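Prunside blog editor, version 2: review

I moved my personal blog to Prunside in June, with 115 posts and 800 comments to import. The importer dropped the line breaks in older posts but kept every comment thread in order.
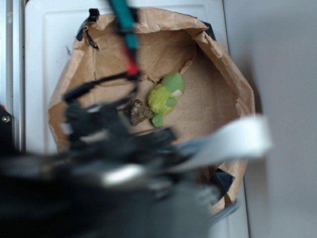 Drafts save every 20 seconds. Tags are limited to one word, a nuisance for award posts and tag lists. The reply box handles nested answers well — Flarnholm never did. Scheduled posts went out on time, except one set for midnight.

Worth the switch if you answer a lot of comments. Search still needs work.

Jolene Tipoki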